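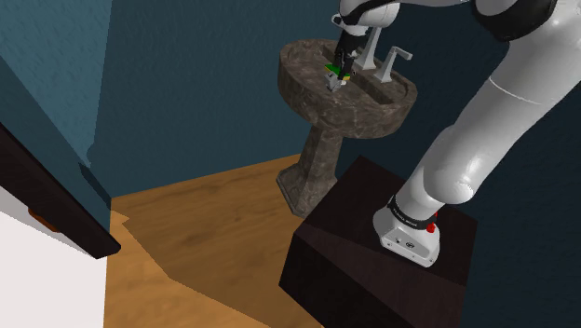 The marble sink room, one of the simulated bathrooms at Dunard.

Dunard held its yearly lab visit on 14 January 2020, and I went along with a group from Lambrechts. We make shelving, and our interest was in whether any of this would reach a warehouse. The lab is on the second floor of the old Pokgate building, up a stair with no heating.

Most of the visit took place in front of screens. The people there build rooms in a simulator, put a robot arm in them and record the arm being steered through small household jobs. Each recording is called an example. A learning program called Wumov is then trained on the examples. The sink room has teal walls, a plank floor and a pedestal sink in brown marble, with the arm standing on a dark block next to it.

Godelieve Smits gave the introduction. The total that morning stood at 1719 examples across all the rooms, and 39 of them came from the sink room, which had been added in November. She said the low number was down to the faucet. It stands tall at the back of the basin, and the person steering has to bring the gripper in past it. A run where the arm bumps the faucet is saved in a separate folder and does not go into training for now.

We were each given a turn at steering. The controller is a handheld thing with a trigger for the gripper, and there is a delay between your hand and the arm that takes getting used to. I had 5 tries and got 2 that could be kept. My colleague from the Lambrechts paint shop did better than I did, mostly by going slowly.

Sem Van Wijk showed us the sorting work after coffee. Every run is played back and marked with a start, an end and a short sentence saying what the job was. He spends more time on the sentences than on anything else. Two people will write the same job in different ways, and the lab keeps both versions – the program should cope with either.

He also went through how a room gets varied. The objects change places between runs, and so does the starting position of the arm. If the sponge were always on its dish by the faucet, the program could learn the spot and ignore the sponge.
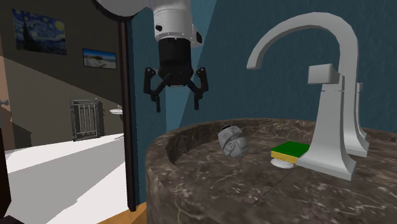 Sem Van Wijk added that he would take fifty varied runs over five hundred tidy ones, and that he throws out very few for being clumsy, so long as the job gets done in the end. Smits did not fully agree. In her view a run with a lot of hesitation teaches hesitation, and the two of them went back and forth on this for a while in front of us.

I asked about moving from the simulator to a real arm. That work has started in the room next door, but it was closed to visitors. We were told to ask again next year.

The tour ended at four with soup in the Pokgate canteen. Parking is behind the building and the gate needs a code, so call ahead if you plan to go.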